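About Fendisar

4 min read

We started Fendisar in a rented room above a print shop, with two secondhand tables and a plain idea: if you want a machine to learn how to handle everyday things, somebody has to show it, patiently and many times over. We have better rooms now - and a proper kettle - but the work has stayed much the same.

Our job is gathering examples. A customer comes to us with a learning system that needs to pick up a cup or put away the dishes, and our operators guide a pair of robot arms through the task while everything is recorded. One good run, from start to finish, is what we call an example. Our first paid project, Sitenero, called for 662 of them, and we remember feeling very grand when the last one was filed. In April we delivered a set of 2034.
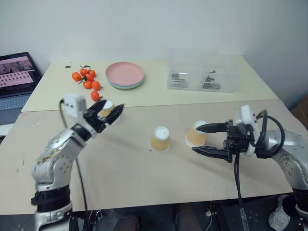 Paper cups on the two-arm bench, with the tangerines and plates at the back.

People who visit are often surprised by how homely it all looks. We buy our props at the grocery store and the dollar store, the same as anyone would, and we like a table with a few scratches in it. A learning system that has only ever seen one spotless bench tends to get confused in a real kitchen, so we move things about, swap the objects, and let a little ordinary clutter stay where it is.

We also keep our mistakes. A dropped cup or a clumsy grip gets its own label and goes into a separate folder, and several customers have told us those folders were the part they used most. Every example is watched by a second person before it leaves the building, and yes, that takes a while, but we would rather be a bit slow and be able to stand behind what we send.

There are 76 kinds of task in our library at the moment, from stacking to sorting to folding small towels, and we are always glad to hear about one we haven't tried. Write to us, or come by and take a turn at the controls!

Related pages
Räsänen: our labeling guide
Grilteveck and the long summer of folding
What to expect on a visit
Working here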